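Lumbantobing Bolby
Two-arm teleoperation station for task demonstration

Overview | Specifications | Recording | Ordering

Bolby records household tasks on a two-arm mobile base under direct operator control. The operator holds one hand controller per arm and works from the head camera view. Arm motion, gripper opening and head video are written to a single episode file on a common clock.

The controllers are relative. Squeezing the clutch couples the hand to the arm; releasing it leaves the arm where it is while the operator repositions. The left and right clutches are independent, so one arm can hold a bin while the other picks. 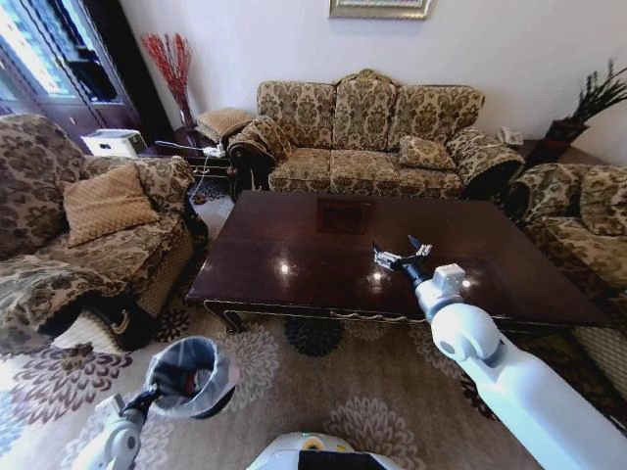

Table clearing is supplied as a starter task (Prutitz task set, item 46). The template sets the episode limit, the start pose for both arms and the labels for grasp, carry and release. Operators can add labels during recording with the thumb button or afterward in the Gitow editor.

Specifications
Controllers: two, wired, with clutch and proportional trigger
Command rate: 200 Hz
Head video: recorded with every episode
Onboard storage: 2000 episodes at default settings
Controller cable: 800 cm

Recording notes
Thin film and crumpled paper are best approached from above with the jaws half open. Set the trigger curve to Soft before working with light packaging; the default curve closes too fast for it. Keep the bin rim inside the head view during release. An episode in which the item misses the bin should be kept and labeled as a miss. 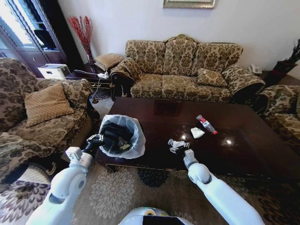 Pausing an episode holds both arms at their last commanded position. The grippers keep their closing force during a pause. After an emergency stop, both arms must be returned to the start pose before a new episode can be opened.

Episodes export with or without video. The export tool can trim idle time at either end and leaves the original file unchanged.

Supplied with
Two hand controllers, docking cradle, Gitow editor license (one seat), printed operator guide

Technical contact: Ivar Blomqvist
Orders and spare parts: Yoga Lumbantobing
Page revised Dec 22, 2023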